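Hand-held grippers for folding: what I tried and what I'd change
Drumside project, second term report

So my half of the project was the grippers. Zbigniew Mazurek had the controller side and he's writing that up on his own, so if you're looking for the wiring you want his report, not mine. Mine is the bit where you hold a gripper in each hand and try to handle clothes with it, over and over, until your thumbs hurt.

We started with two finger designs. The first was a stubby solid one I drew in the first week and named Prarnero (it was late, I thought it sounded fast). The second was the longer yellow finger with the oval slot in it, which came from the Drasance kit. I really wanted mine to win! It didn't. On a tea towel the two were close, but as soon as I went on to thin stuff like blouses and pyjama tops, the solid finger pushed the cloth along in front of it and I ended up chasing a wrinkle across the bed. The slotted one slid under the edge far more often.

I did 60 pick-ups with each finger on the same thin top, always starting from a dropped heap. I counted a pick-up as good if I could lift the cloth clear and hold it while I said the number out loud. The slotted finger missed 16 times and mine missed 30, so that was the end of Prarnero. I've kept one on my keys.

After that I only used the slotted fingers and went on to two-handed work, which is a different job altogether. With one gripper you just grab. With two you've got to decide which hand is the boss, and I kept changing my mind halfway through a fold — you can see it in the recordings, both hands stop and sort of hover. What helped was a rule: the left one holds, the right one tidies. It's slower but I stopped pulling the cloth out of my own grip.

The surface mattered more than I'd planned for. A bare desk was too slippery. A duvet was too soft, the fingers sank in and picked up duvet as well. A woven mat was the best of the lot, firm enough to press against, though the fingertips do catch in the weave if you come in too flat. I'd say tilt the hand up a bit more than feels natural.

Gloves: wear them. I tried without and my palms got sweaty and the handle crept round.

In all I kept 344 clips for the two-handed part. I threw out anything where the cloth was hidden by the gripper body for most of the clip, and that happened a lot, as the camera sits low behind the fingers and a big bunch of fabric blocks the view. If I did it again I'd write down how I was holding the cloth for every single clip, as I only started doing that in December and the early notes are useless (sorry, Zbigniew).

The pink speckled cloth, on the woven mat and then held between the fingers, seen from a gripper:

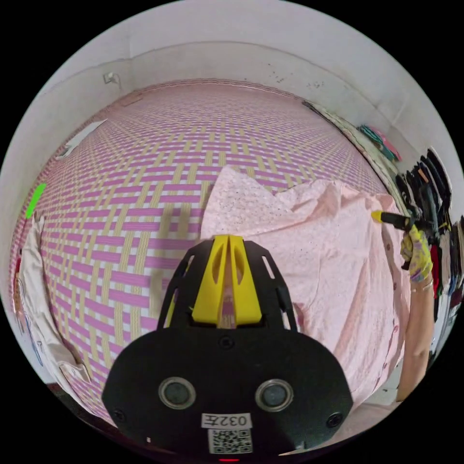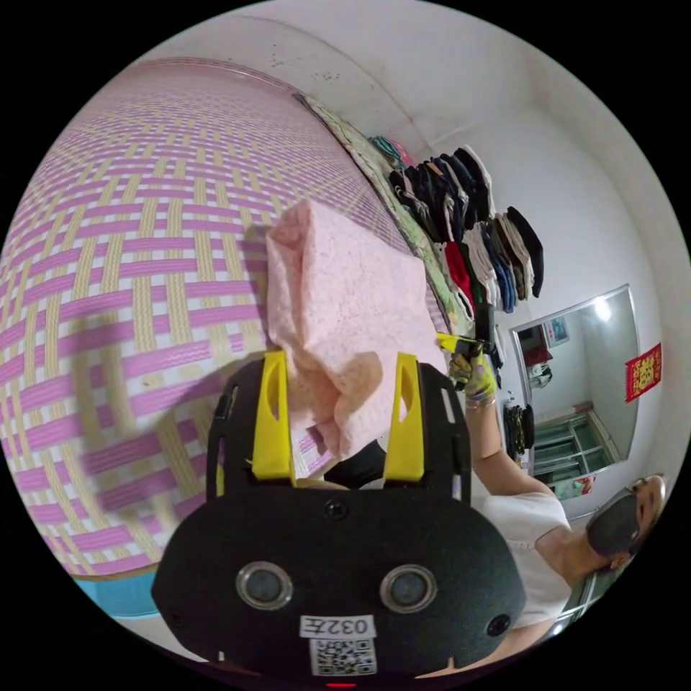 Abbas Jafarzadeh read the draft and wrote back that the finger test isn't quite fair, as I'd had weeks of practice with my own design before I touched the other one, and if anything that should have helped mine. He'd like to see the same 60 tries done by someone who has never held either, and he wants the misses split into "never got hold" and "got hold and dropped it", with the heap made the same way each time.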